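Kitting (assembly)

Kitting is the practice of gathering all the parts needed for one unit of a product before assembly begins. The parts are placed together in a tray, bag or box called a kit. It is common in the making of small appliances, toys and electronics.

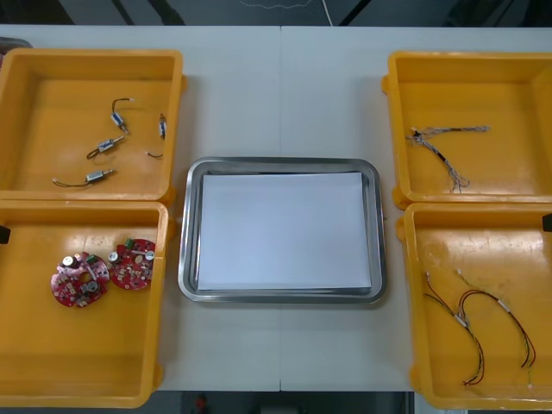 Kits are usually drawn from a parts list. At the Abdella fan works in Sarley, the list once ran to 284 parts, and a redesign in 2000 cut it to 201. Small parts such as screws are often left out and kept at the bench.

Layout

Bins are normally set within arm's reach, with the kit tray between them.

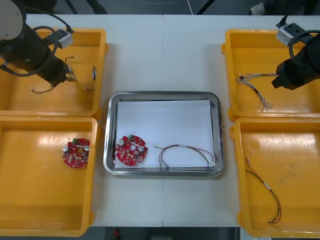

Yellow trays on either side of a stainless steel tray

Heavy parts go in first. Labels face the picker, and the bins are refilled from behind where space allows.

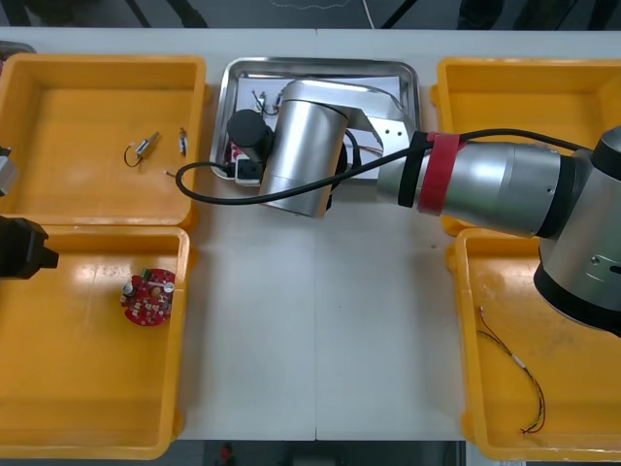 Carleen McPhee has objected that kitting only moves the work of finding parts from one bench to another, and that a missing part is noticed later than it would be with open stock.

Checking

A kit may be checked by count or by weight. Weighing is faster but can miss a wrong part of similar mass.
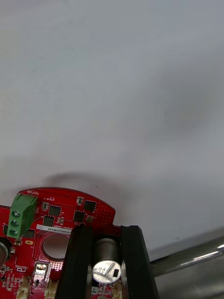 Circuit boards are commonly checked by part number and packed last.

See also: Bill of materials, Line stocking, Order picking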